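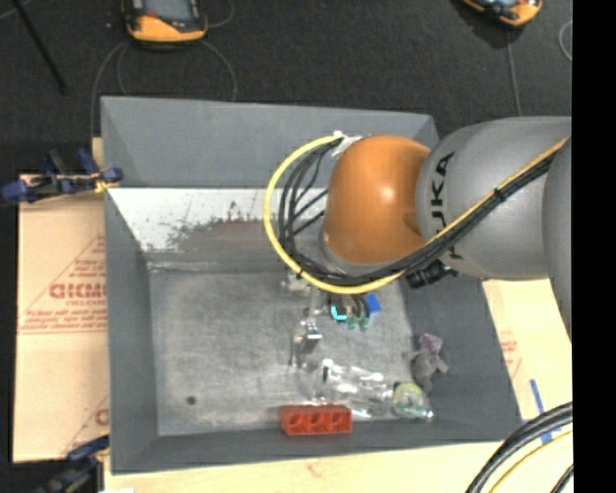 Claddale returns center moves mixed-item sorting to robot cells

2 min read

Nusex has begun using robot arms to pick mixed items from bins at its returns center in Claddale, the company announced in August. The change affects 40 employees on the sorting floor, all of whom will keep their positions under an agreement reached before the equipment was installed.

The center receives toys, household goods and small hardware sent back by customers of several retailers. Until this summer, employees emptied each bin by hand and placed the items on a belt for inspection. In the new cells, an arm lifts items one at a time and passes them to an inspection station, where an employee decides whether each is to be resold, repaired or recycled.

"The decision about what an item is worth stays with our staff," said Colette Vasseur, director of operations at the center. "What we have taken away is the bending and reaching, which accounted for most of the back and shoulder complaints reported to us last year."

The cells were set up by Zolthorpe, an integration firm, with control software from Tsuchiya. Each is expected to handle 800 items per shift once adjustments are complete. Clear packaging and soft goods remain difficult for the system, according to Nusex, and bins that contain large amounts of either will continue to be sorted by hand.

Eighteen employees have completed training as cell operators. The course covers safe entry, restarting after a stopped pick and basic cable checks. Operators receive a higher hourly rate and rotate between the cells and the inspection stations every two hours.

Séverine Tanguy, who represents sorting staff on the site's health and safety board, said the rotation had been requested by employees. She added that some of her colleagues found the inspection work more tiring on the eyes, and that the board had asked for better lighting and a review of the pace at which items arrive.

Nusex said the lighting would be replaced before the holiday season. A second group of operators will begin training in October, and the board will receive the results of the pace review at its next meeting.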